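Home | Products | Grippers | Kitchen Kits | Support | Contact

Print this page | E-mail this page

Clorkell Hand-Held Gripper Pair, Kitchen Kit

Can a machine do the cooking yet? Not a whole meal. Wiping a counter and moving cups from rack to shelf are within reach on a good day. Lids, cords and hot steam are harder, and an arm that manages one pot will often fail on the next.

The Clorkell pair is made for teams working on that gap. A person holds one gripper in each hand and does the chore at normal speed, and the recorded motion is used to train an arm later. Faustino Cervantes of Butitz ran the kit through 39 kitchen tasks in March. Lids took the longest to learn — 81 demonstrations before his arm lifted one cleanly.

In the box: two grippers, two marker cubes, spare finger pads, carry bag.
Weight: 690 grams each
Run time: 30 minutes per charge
Fits: Lando and Varela mounts 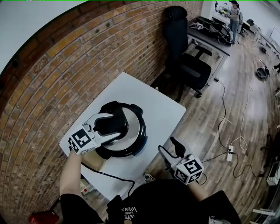
Left gripper on the handle of an electric pressure cooker.

The fingers are meant for handles, knobs and light cookware. Do not use them on a cooker that is under pressure. They will not hold a full pot, and we don't recommend them for knives or glass.

Shop-floor users should ask about the wide fingers, sold separately. Orders and loan units: Tonantzin Sandoval, sales desk.

Page updated 9/15/18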